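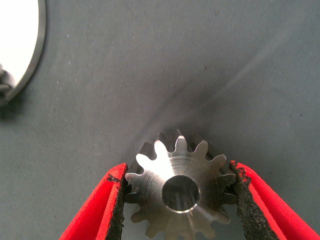

Home Docs Files Issues Changelog

Drindmont Small Gears

A list of 88 spur gears from the Kerthorpe drawers, written up so that people can stop asking which drawer they are in. The answer is still in the drawers, but now you can search for it.

What you get

gears.csv has one row per gear. notes.txt holds whatever wouldn't fit in a column, including a long disagreement over the word "burr." The columns:

id: stamped on the bag, never on the gear
drawer: 1 to 12
bore_mm: measured at the chamfer's inner edge — please don't measure the chamfer
teeth: counted twice by hand
finish: turned, ground, or "unclear"
remarks: free text, occasionally very free

"Turned" means you can see concentric marks on the face. They are left over from the lathe and are not damage. We received 11 reports of damage before adding this sentence.

Laying the gears out

Gears go flat on a gray cloth, one at a time. Matte fabric is kinder than a bare bench, which makes bright steel look like a puddle. Pick off the lint if it bothers you. It will be back. Creases are fine as long as the gear isn't sitting on one, because a tilted gear shows you its tooth flanks and gets its diameter written down wrong.

Teeth can look silver or plain white depending on where the lamp is. Do not enter "white" under finish. Rows 31 to 34 were entered by someone who did, and they have been corrected.

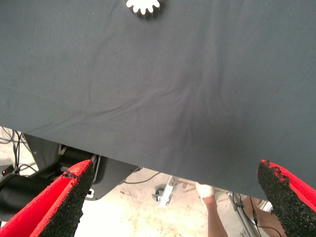
Known problems

Drawer 7 was relabeled in July and then relabeled back. Both labels are in the file.

Bores over 60 mm are left out. We own one gear that size and it holds the door open.

The Utadberg gears came without drawings, so their module values are guesses by people who were fairly sure.

Use and changes

Free to copy. If you fix a row, say which one and what it said before. The Morgan sheet is an older version with the columns in another order — don't merge it.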